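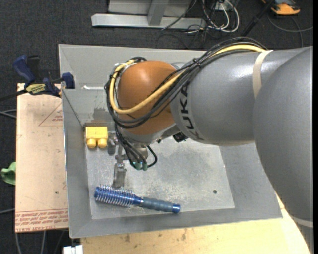

What should you do first with a drawer full of brushes, combs and clips?

Take everything out, put one thing at a time on a tray, and decide where it lives before you pick up the next.

Chapter 2
The Small Stuff: Brushes, Combs and Other Things with Handles

I started the last chapter with coats, and I'm starting this one with a hairbrush, so you can see we are heading downhill in size. Students on the household care course at Ukeden usually groan when we get to small personal items. Coats are easy (they go on a hanger, end of story) but a hairbrush can turn up in the bathroom, the hall, the car, a gym bag or down the side of the sofa, and every one of those places makes a kind of sense to the person who left it there.

When I first taught this unit, one September, I asked the class to bring in whatever was in the top drawer of their bathroom at home. We ended up with 87 objects on one long table. I had planned a nice orderly lesson on sorting by material and we never got near it, because everybody wanted to talk about brushes! Who needs three? Why do we keep the one with the broken handle? I threw away my notes and wrote this chapter instead.

Let's get some words straight before we go on. A round brush has a head shaped like a cylinder, with bristles going all the way round it, and people mostly use one with a hairdryer to put a bend in the hair. A paddle brush is wide and flat and is for general brushing. A vent brush has gaps in the head to let air through. You'll also meet the word collar, meaning the short band between head and handle. Many brushes have one, often in metal, and it's a place where gunk likes to gather, so remember it when we come to cleaning.

Shape matters for storage. A paddle brush will lie flat in a shallow drawer and stay put. A round brush has bristles sticking out on every side, so it needs depth, and it has a maddening habit of catching on anything with a loop – hair ties, chains, the cord of a sponge bag. I like to stand round brushes in a tall pot, handle down. If it has to be a drawer, give the round brush a lane of its own and keep the elastics well away from it.

Now for the tray. In this book I ask you to sort on a plain tray with a low rim and nothing else in it. You can use a baking tray, a tea tray, whatever is in the cupboard. The rim stops grips and pins rolling off, and you can carry the lot to the sink when you've finished. One item goes in, you look at it properly, and you ask who uses it, how often and in which room. Then it goes to that room. I know it sounds slow. My own drawer took me 30 minutes the first time, and I had been putting it off for two years.

A word about cleaning, though the full method is on page 223. Pull the loose hair out before any water goes near the brush. A tail comb run under the hair will lift most of it. Use lukewarm water with a drop of shampoo, and don't leave a wooden handle to soak. Dry brushes with the bristles facing down on a towel.

For the exercises you'll need the Tratard drawer plan from the back of the book, a pencil, and a drawer you don't mind other people seeing. The Witkowska flat, which we visited in Chapter 1, comes back in the second half with its one tiny bathroom shelf and four people sharing it. Read section 2.1 before you empty anything.

2.1 Finding out what you've got

Open the drawer and leave your hands off it for a moment. Write down what you can see on the top layer, then what you believe is underneath. Keep the list, as we'll need it again in section 2.3.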